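**Closwood House, laundry and linen meeting**
January 24, 2026
Chair: Macarena Escobar
Present: residents of Lastow and Cisternas corridors, linen room staff
Apologies: Flonden corridor

**1. Minutes of the last meeting**

Approved with one correction. Under item 4, "dryer 2" should read "dryer 3."

**2. Machines**

Dryer 3 is back in service with a new door seal. Dryer 2 still stops before the end of the long cycle. The repair firm has been called and will come in February. Until then, residents should use dryer 2 for short cycles only. A notice to that effect is on the door but has been covered by the bus timetable. The timetable is to be moved to the corkboard by the stairs.

**3. Unclaimed clothing**

The shelf in the linen room is full. Items are currently kept for 72 hours and then bagged. Lastow asked for a longer period because several residents are away for work during the week. Cisternas objected on grounds of space.

Agreed: the 72 hours stay in place for socks, underwear and towels. Shirts, pants and sweaters will be kept for two weeks on the upper shelf, folded, with a dated slip pinned to the collar or waistband. Unpinned items will be treated as new arrivals.

**4. Folding of T-shirts**

The present stacks are uneven and fall over when a shirt is pulled from the middle. Two methods were compared on a spare bed.

Method A: shirt face down, sides folded to the center, sleeves turned back, body folded in half. Quick, but the stack slides.

Method B: shirt face down, sides and sleeves as above, body folded in three from the hem toward the neckline. Slower. The pile is narrower and the front print ends up on top, so an owner can find a shirt without unfolding it.

Method B adopted for the upper shelf. The following points were recorded for the instruction card:

- Spread the shirt flat on the bed with the neckline at the far end.
- Pull both sleeves out to full length before the first fold. A bunched sleeve leaves a lump in the pile.
- Smooth the chest from the collar down, then turn the shirt over.
- Do not iron over printed lettering. Turn the shirt inside out first.
- Dark shirts go in a separate pile from whites.

Cisternas asked whether long sleeves need their own card. Deferred.

**5. Linen room key**

The spare key has been returned and is on the hook inside the office. The sign-out sheet needs a column for the time of return.

**6. Actions**

- M. Escobar: confirm the February repair visit; write out the folding card.
- Lastow: buy pins and slips.
- Cisternas: clear the upper shelf; move the timetable.

**7. Next meeting**

February, in the linen room, date to be posted. Long sleeves and bed sheets to be carried over to that agenda. 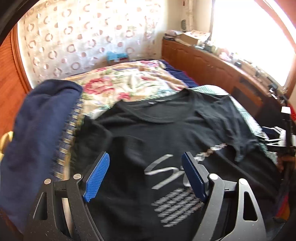
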